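4.2 Shelf trials with the hand-held gripper

The second comparison concerns the finger pads.
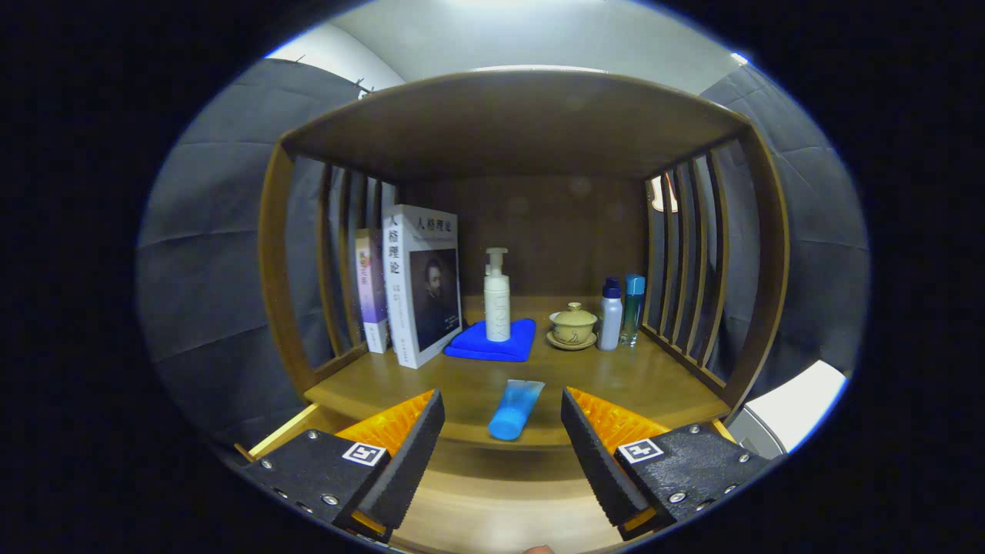
Figure 3. View from the camera on the hand-held tool, with a squeeze tube lying between the two fingers near the front edge of the shelf.

We compared the ribbed pad with the flat pad used in our earlier Nanbridge study. Both pads were mounted on the same finger housings, and the fiducial markers stayed in the same place, so the opening width was computed in the same way for both. In total 1165 grasps were recorded by two operators.

Flat objects were the most difficult for both pads. With the flat pad, 74 grasps were lost during lifting, and with the ribbed pad 11. For upright bottles we did not find a clear difference. The slatted sides of the shelf limited the approach angle, and this effect is treated separately in Section 4.3.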